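Zwischenbericht an die Förderstiftung Rornell
Projekt: Cricket im Verein Putton, Frauen und Nachwuchs
Berichtszeitraum: bis Dezember
Verfasst von Leena Nieminen, Projektleitung

1. Sportlicher Stand
Die Frauenmannschaft hat 5 Ligaspiele bestritten und 3 davon verloren. Im Antrag stand »Anschluss an die Tabellenspitze«. Wir bitten, den Begriff Anschluss großzügig auszulegen. Anastasia Kokkinos erzielte gegen Jugah ihre ersten 50 Runs und erwähnt das seither nur noch, wenn jemand im Raum ist.

2. Training und Material
Trainer Aiman Pillai, der das Spiel in India gelernt hat, wie er auf Englisch wie auf Deutsch sagt, leitet die Einheiten um 18 Uhr. Die Bälle sind geliefert, die Schlaghandschuhe ebenfalls, allerdings überwiegend für Linkshänderinnen. Wir haben eine. Der Umtausch läuft.
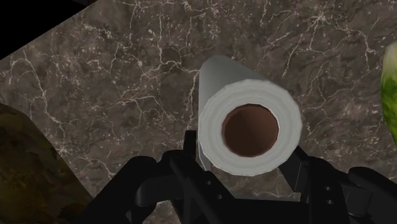
Papierrolle, stirnseitig

Die Hallenmiete ist um 20 Prozent gestiegen. Oskari Lahtinen hat mit dem Vermieter verhandelt und kam mit einer Zusage für einen zweiten Schlüssel zurück. Die Mehrkosten decken wir aus dem Posten »Vereinshymne«, deren Aufnahme nach der ersten Probe einvernehmlich verschoben wurde. 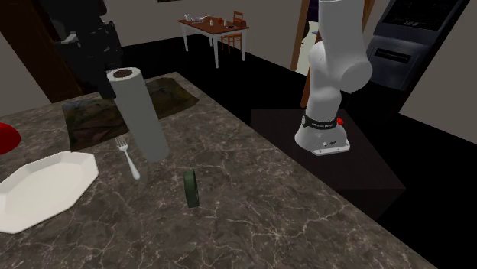

3. Ausblick
Marjatta Koskela übernimmt die Nachwuchsgruppe. Das Rückspiel gegen Jugah ist angesetzt, der Platz dafür beantragt. Den Abruf der zweiten Rate fügen wir bei, diesmal mit Unterschrift.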